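Caderno de bancada – célula de reposição, percepção e planejamento
27 nov. 2024

Objetivo do dia
Fechar o problema da estimativa de plano no expositor transparente antes de mexer de novo no planejador de preensão. O ramo de trabalho continua sendo o do Paju; o Wedutby fica congelado até a calibração mão-olho ser refeita.

Estado herdado
A nuvem de pontos no acrílico segue ruim. Onde há brilho especular a profundidade some; onde não há, o sensor atravessa a prateleira e devolve o tampo. O ajuste de plano então escolhe o tampo como suporte dos produtos e a altura de aproximação sai baixa demais. O filtro temporal herdado de julho não ajuda, pois o erro é sistemático com a câmera parada.

Alterações
1. Suporte deixou de ser estimado pela profundidade. O módulo Jivik agora recebe o modelo geométrico do expositor e registra só a pose, usando as arestas dos degraus na imagem RGB.
2. Máscara fixa para os dedos da garra na câmera de punho. Sem ela, o dedo direito entrava no segmento do objeto mais próximo e deslocava o centroide.
3. Verificação de colisão com as prateleiras passou a usar o modelo, com margem de 2 mm. Antes usava o octomap, que simplesmente não continha o acrílico.
4. Tempo limite do planejador mantido em 2 s.

Resultados
Conjunto gravado: 609 quadros. Com o método antigo, 142 quadros tinham o plano de suporte atribuído ao tampo. Com o registro por arestas nenhum cai nesse erro, mas aparecem falhas de outro tipo: pose deslocada de um degrau inteiro. As arestas são paralelas e o casamento aceita o vizinho sem penalidade relevante. O resíduo não distingue os dois casos. Precisa de uma restrição a mais, provavelmente a extremidade da peça, quando visível.

Segmentação: as barras de Snickers saem bem, inclusive a que está com o rótulo de cabeça para baixo. As caixinhas escuras dependem quase só da etiqueta branca com código de barras; o detector devolve a etiqueta como objeto e o centro de preensão vai para a ponta. A garrafinha deitada de rótulo verde gera eixo correto. A lata de Coca-Cola dentro da caixa de acrílico é proposta como alvo livre, e o planejador não sabe que existe parede no caminho. Excluída da lista de alvos por configuração, solução provisória.
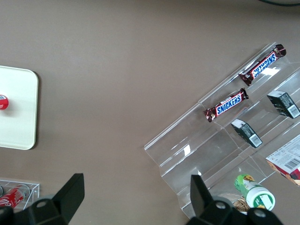
Pendências
– Resolver a ambiguidade de degrau no registro; testar a hipótese da extremidade e, se não bastar, inicializar com a pose do ciclo anterior.
– Incluir as paredes da caixa transparente na cena de colisão.
– Reanotar as caixas escuras com contorno completo e não só a etiqueta.
– Conferir se a máscara dos dedos vale para toda a abertura da garra. Só testei uma posição.
– Portar a leitura do modelo para o formato do Prarmont. O conversor atual perde a origem da malha.
– Não reativar o filtro temporal antes de refazer a calibração.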